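Open House Guides and Guest Drivers Wanted - Tosik Kitchen Robot Program

Posted 2020-07-15
Organization: Tustutus
Location: Macedo building, ground floor, with some prep work from home
Type: Paid, short term (guides) / unpaid, one visit (guest drivers)

Tustutus is opening its doors in September, and we need people to help us do it well. For two years our group has been teaching a pair of robot arms to handle ordinary kitchen jobs, first in simulation and then on the real arms. The project is called Tosik. Most of our neighbors have walked past the building and wondered what goes on inside, and we would love to finally show them!

The open house has two halves. In the front room, guests sit down at a station and drive the simulated arms themselves, with a guide next to them. In the back room, they watch the real pair work through a short demonstration and then ask whatever they like. We are looking for two kinds of people: guides, who will run the stations, and guest drivers, who will come in early and help us find out what confuses a first-time visitor.

The simulated station is where most visitors will spend their time. It runs a kitchen counter with a table setting on it, and the whole thing resets at the press of a key, so a guest can try something silly and start over without any fuss. You steer both arms with a pair of hand controllers. Children usually get the hang of it faster than their parents do.

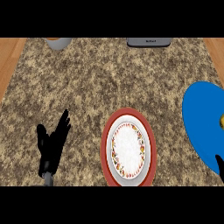 Guides start every guest with the left hand only. One arm is plenty for the first couple of minutes, and people relax once they find that the gripper goes where their own hand goes. After that we bring in the right hand and let them try things that take two. Some guests will want a challenge and some will just want to wave the arms around, and both are fine with us.

WHAT GUIDES DO

Each guide looks after one station. You welcome the guest, fit the controllers, talk them through the first moves, and keep an eye on the time so the line keeps moving. Turns last 7 minutes. Between turns you wipe down the controllers, reset the counter and check that the screen is set for the next person's height. Guides also take a shift in the back room, where the job is mostly answering questions and keeping people behind the rail.

You do not need to know how to program. You do not need to have touched a robot before. We have 14 guide places to fill, and we would be happy to see students, retired people, cooks, teachers, bus drivers and anyone else who likes talking to strangers. Last year we held a much smaller visit day with 421 guests, and the best guide we had that day came to us from a bakery counter. She knew how to keep a line cheerful.

You should be:
- 18 or older by the start of September
- comfortable on your feet for a four-hour shift
- able to explain a thing twice in different words
- free for both training evenings and at least two shifts

A second language is very welcome. Please tell us which one, even if you think yours is rusty.

WHAT GUEST DRIVERS DO

Guest drivers visit once, before the open house. You come in cold, sit down at a station and use it exactly as a visitor would, while one of us takes notes. Please don't read up beforehand. We want to know where you get stuck, which words from the guide made no sense, and whether you could tell how far the gripper was from the things on the counter. Judging depth on a flat screen is the number one complaint we hear, and we are still changing the camera view because of it.
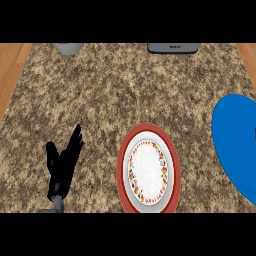

Expect the visit to take an hour and a half, including a break and a chat at the end. You will try the station under a few different settings and tell us which felt best. Afterward we will walk you through to the back room to see the real arms run - nearly everyone asks to see it, so we built it into the schedule.

Guest drivers can be any age from ten up. Anyone under 18 needs a parent or guardian in the room. If you use a wheelchair, have limited use of one hand, or wear strong glasses, we would especially like to hear from you. One of the stations has a desk that raises and lowers, and the controls can be set up for a single hand.

PAY AND PRACTICAL THINGS

Guides are paid 400 for the full set: two training evenings and two shifts. Extra shifts are paid on top. There is a hot meal on training evenings and sandwiches during shifts. Guest drivers get bus fare back and a pass that lets them skip the line at the open house with one friend.

Parking at Macedo is tight, and the lot behind the building is kept for visitors who need step-free access. The bike racks are by the side door. Please wear closed shoes if you are going into the back room, and leave long scarves on the hooks outside.

The sign-up system is run through Clurnent, the same one we use for our school visits. If you already have an account there, you can use it.

HOW TO APPLY

Look for "Tosik Open House" on Clurnent and pick either Guide or Guest Driver. You can apply for only one of the two, as guest drivers need to come in fresh. Guides should add a few lines about a time they taught somebody something. It can be anything - a card game, a recipe, how to back up a trailer. No resume is needed.

We read applications as they come in and will start calling guides for a short, friendly talk right away. Guest driver visits are booked in the order people sign up. If the time you want is gone, put yourself on the waiting list, as spots do open up.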